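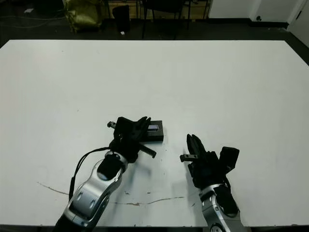
2. Work completed this period

2.1 Hand comparison
Two multi-fingered hands were considered for the bimanual station at the Trirkthorpe site: the Drondeo unit currently fitted, and the Han unit held on loan until June. Both were run on the same arms with the same controller settings. The task set is unchanged from the proposal: small flat items to be lifted from the top of a box, moved across the table and set down.

Each hand completed 600 attempts. The Drondeo hand needed no mechanical adjustment during that time. The Han hand lost calibration on one finger 3 times and had to be re-zeroed before work could go on. Grasp success on thin items was 75 percent for the Drondeo hand. The Han figure is not reported yet — a logging fault affected part of the run, and those attempts are being repeated.

Most failures with thin items were of one kind. The fingertip reached the item at too steep an angle and pushed it along the surface before the thumb could close. Lowering the wrist before closing reduced this, at the cost of a slower cycle.

2.2 Cable routing
The external cable on the left arm limits wrist rotation in some poses near the center of the table. A shorter cable with a right-angle connector is on order from Rurkberg. Until it is fitted, the planner keeps the left wrist out of the affected range.

2.3 Table and lighting
The white tabletop is being kept. Its matte finish gives few reflections, and dark objects separate well from it in the camera image. Shadows under the hand still cause false edges in the depth estimate. A second overhead lamp will be tried next.

3. Changes to plan
Three weeks have been added to the comparison stage to cover the repeated Han attempts. No change to the budget is requested. The handover task, with both hands holding one object, moves to the following period.

4. Next steps
Repeat the affected Han attempts and report both hands in one table.
Fit the new cable and remove the wrist limit.
Start the controller latency tests — scripts are written but have not been run on the hardware.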